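3.2 The shared table as a working surface

The households and common rooms included in the Hullen study differed in size, age and equipment, but nearly all of them relied on one table for several kinds of work. Meals were prepared and eaten there, mail was opened there, and small textiles such as towels, napkins and dishcloths were sorted and folded there before being put away. Earlier writing on domestic work has tended to treat these tasks as belonging to separate rooms. In the homes we visited, the separation was mainly one of time. A table that served breakfast at seven in the morning was used for laundry by ten.

We use the term "resident objects" for items that remain on the table between tasks and are moved only when they interfere with the task at hand. The term was first proposed by Thygesen in a 1999 working paper on kitchens in rented housing, where it referred mainly to fruit bowls and radios. We extend it to include potted plants, small appliances, cables, and the tablecloth itself. Resident objects are of interest because they reduce the area available for folding and because participants rarely described them as clutter. When asked to clear the table for a task, most participants left at least one resident object in place and worked beside it.

The effect on the handling of towels was consistent across sites. A hand towel can be folded on a small area if it is first laid flat, but laying it flat requires a clear space of about twice its finished size. Where that space was lacking, participants gathered the towel, lifted it, and shook or turned it in the air before setting it down again. We refer to this as a lifted start. It was more frequent on tables with a cloth covering than on bare tables, since a towel dragged across a tablecloth tends to pull the cloth with it and disturb whatever is standing on it. Figure 3 shows a towel held in a gathered state over a covered table on which a flowering plant and a small fan have been left standing. 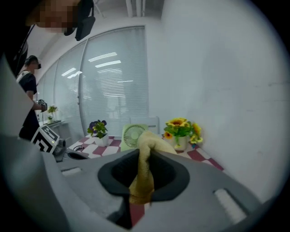

Figure 3. Beige-yellow towel, gathered and held above a checkered tablecloth. Resident objects on the table include a potted plant with purple flowers and a light-green desk fan.

Kolbrún Thoroddsen objected, in her comments on a draft of this section, that the phrase "left standing" implies a lack of attention, and that a plant kept on a table is usually there by decision. In her view, the person folding the towels has already judged the plant to be worth the loss of space, and the study should record that judgment as part of the task. We accept the first point. The interview material supports it in the case of plants, which were described in terms of light, company and habit. It supports it less clearly in the case of fans and other small appliances, which several participants said they had simply stopped noticing.

The tablecloth requires separate treatment. It is both a resident object and the surface on which the work is done, and participants gave it conflicting roles. Some regarded it as protection for clean textiles and would not fold directly on the tabletop. Others removed it before folding. Checkered cloths were mentioned by participants at 3 of the 21 sites as an aid in folding, the lines of the pattern being used to bring the edges of a towel square. We did not observe this use often enough to draw a conclusion from it, and the remark may reflect how participants believed the task ought to be done.

Crumpled towels presented a further difficulty. A towel taken from a basket in a twisted state has no visible corners, and the first action is therefore a search. Participants with a clear table spread the towel outward from the center. Participants working beside resident objects more often raised it by whatever part came to hand and let the remainder hang, finding a corner from the hanging portion. The second method took up less of the table but required more regrasping, and on crowded tables the lower end of the towel sometimes brushed the objects beneath it.

These observations bear on the coding scheme described in Section 3.3. Brynhildur Mikkelsen and Aksel Ingvarsson coded the sessions independently, and the largest share of their disagreements concerned the moment at which a lifted start ended and folding began. The rule finally adopted places this moment at the first contact between the table and a full edge of the towel. Contact by a corner alone is not counted.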